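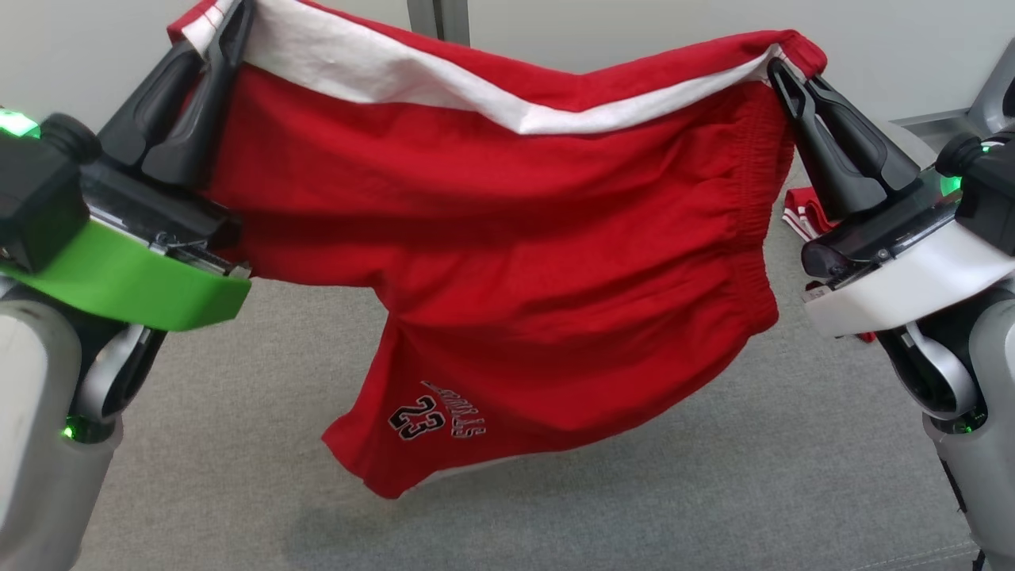 Which garments may be washed together in the first load?
Items of the same colour group and the same fibre. Check the care label of each one before it goes into the drum.

Textile Care, Unit 2: Sorting and Washing Sportswear
Handout issued 4/11/26

Polyester holds dye well at low temperatures, but red trim may bleed on to white panels if the wash is too warm. Students should use a cool cycle and the Vullon liquid kept in Room 123. 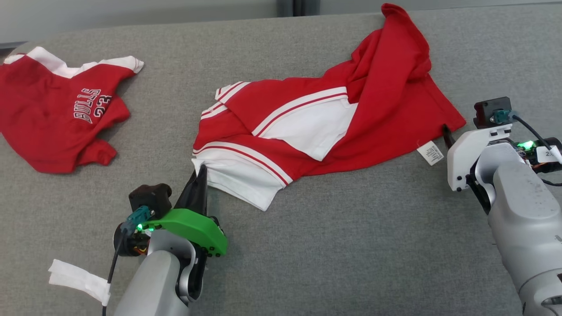 Printed lettering requires separate care. Turn the garment inside out, fasten any zips and do not iron over the print. Spin speeds are listed in the Lutier manual, page 207.

Written work on this unit is to be handed in at the Allik Building. Late work will be marked up to the pass grade only.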